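Kondberg cell, hand check and cable dressing
December 28, 2023
Aurelio Bermúdez

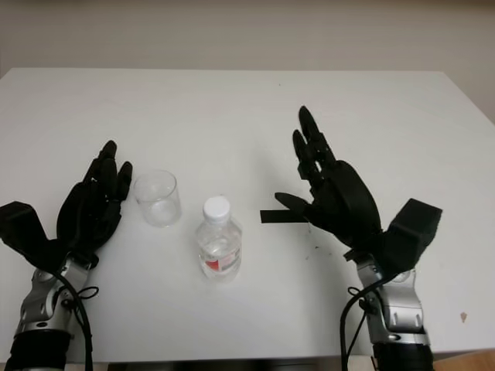
Both hands upright, glass and water bottle between them.

Retorqued the wrist screws, left then right. Right one took almost 5 minutes longer, the cable loop gets in the way of the driver. Next sleeve order should be the longer type from Lyimo.

Ran open/close at 80 percent speed, 1000 cycles per hand. No faults logged. Thumb zero on the right still drifts, redo it before the pouring runs. Wipe the table too.

Clidside Workshop notes | Contact | Back to top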